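Two-arm cell in Truvthorpe is running again after cable work

Thursday, May 18, 2023
14 shares | 4 comments

The small robot cell at the Boersma workshop in Truvthorpe is back in use this week, after a stop of four days for maintenance. The technicians renewed the cables on both arms and tightened the base plates on the front rail.

According to the workshop, the cell had made 1,560 hours when one elbow joint began to lose its signal. The wrist camera was also set again, so that it looks to the back of the cell. 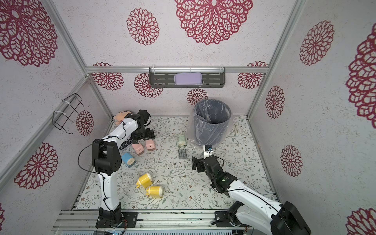 The two arms over the mat in the Truvthorpe cell, with a bottle, a cup and other small objects.

The cables are now clipped closer to the links, and the clips will be checked every 41 hours. A short list of the checks hangs at the door of the workshop, and each shift must sign it.

A second cell of the same type will be built in Melville. Boersma expects to have the rails for it before the end of May.

Recent items
Plunberg opens repair counter for small motors
Melville cell: which parts are ordered
How we store spare grippers
More than 121 visitors at the Truvthorpe open day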